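Ranonero Trail Link: progress report to the regional trails fund
Reporting period: March to August

Summary
The Ranonero link will join the existing rail trail at Vereo to the lake road at Stultevier, a distance of 74 km for walkers and touring cyclists. Most of the route is now open. Two sections remain closed and one of them will run into next year.

Work completed
Resurfacing between Vereo and the old quarry is finished. We laid crushed gravel over the clay stretches, which riders had been avoiding after rain. The 13 new signposts are in, all showing distances in kilometres and the nearest drinking water. 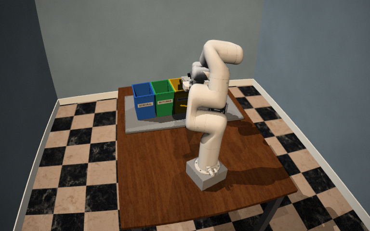
A farmer on the quarry section told us the gates were being left open and asked for self-closing hinges. These have been ordered and will be fitted in September.

Closed sections
The creek crossing below Stultevier is still shut. The approved design is a low timber bridge, but the north bank has slumped and the footing has to move 3 metres upstream. Our contractor, Lưu Civil, has repriced the job and we can cover the difference from contingency.

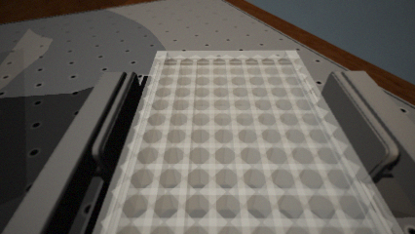
Will the crossing be open for the autumn riding season? Walkers should have it by then -- cyclists will need to use the road detour until the approach ramps are sealed.

The second closure is the ridge track, where the lease with the neighbouring property has lapsed. Renewal is with the solicitors. 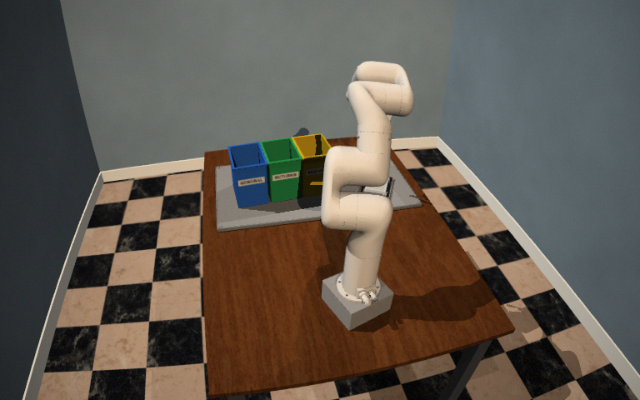 Visitor use
The counter at Vereo was out for most of May with a flat battery, so our figures for that month are estimates. Weekend use is up on last year. Weekday use has hardly changed, and the campground reports that most guests stay one night and move on. We have asked the shuttle operator to trial a midweek run with room for 12 bikes.

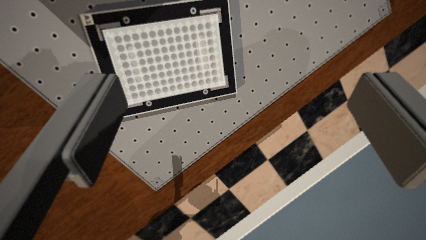

The campground replied that a midweek shuttle would only help if it met the afternoon train, and we have passed that on to the operator.

Next period
Bridge footings, gate hinges, the ridge lease and a reprint of the trail map with the detour marked. No change to the grant amount is requested.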